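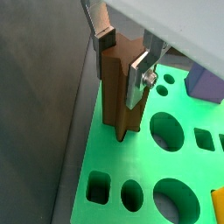 Unit 2: Prisms, Cross-Sections and the Shape Board

Geometry for Elementary Teachers, Room 39
Handout for Thursday's session, 2025-05-08

Read before class: Pellico course reader, the section on solids with a constant cross-section.

2.1 What a prism is

A prism is a solid with two matching flat ends joined by straight sides. Cut it anywhere parallel to the ends and the cut face has the same shape and size as the ends. In a right prism the sides meet the ends at 90 degrees. All the blocks we use with the shape board are right prisms or cylinders.

The name comes from the end. A brown block with a star for its cross-section is a star prism, and the ridges running along its length are the edges where side faces meet. Children often call it "the star" and leave out the length. Ask them to point to the star, then to point to a side. A side face of a star prism is a plain rectangle.

2.2 Fitting a block to an opening

A block passes through an opening when its cross-section, held parallel to the board, fits inside the outline of the hole. Two things have to be right:

Tilt. The long direction of the block is perpendicular to the board. A tilted block presents a different section and usually jams on an edge.

Turn. The points of the block line up with the points of the hole. For a regular five-pointed star, a turn of 72 degrees brings the shape back onto itself, so the block is never more than 36 degrees from a match. For a square the figures are 90 and 45. A circle fits at any turn, which makes the cylinder the easiest piece.

Most young children get the tilt before the turn. They hold the block upright over the correct hole and push. Wait a little before helping.

2.3 Class activity (40 minutes)

Work in pairs with one board.

1. Trace the end of each block on paper. Label the corners.
2. Find every turn that puts the block back on its own tracing. Record the smallest one.
3. Close your eyes and fit one block by touch. Your partner writes down what you do with your fingers first.
4. Trade places and repeat with another block.

Return all blocks to the Minach bin. The Drakach set has slightly larger pieces, so keep the two apart.

2.4 For next time

Sketch a star prism from the side and from the end. Then answer in a sentence or two: how many side faces does a prism have if its base has n sides?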